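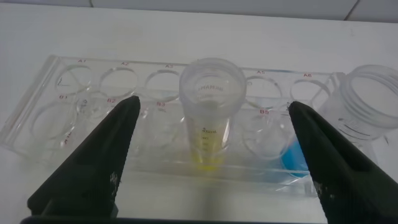

Re: [cumport-list] moving the archive off Brondo

On a November evening someone wrote:
> Has anybody moved a big list archive over to Vidmar yet? Ours is
> 3000 messages and I'm scared of losing the threading.

I did ours last month and it went fine, mostly! It took me 2 evenings, and one of those was me hunting for the password. Export from Brondo as one big file (don't split it by year, I tried that and replies got cut loose from their threads), then let Vidmar chew on it overnight. Some 2 dozen messages came through with garbled accents, so I fixed those by hand.

Search is still slow, by the way. I hear Stutix is better at that, but I haven't tried it. Does anyone here use it?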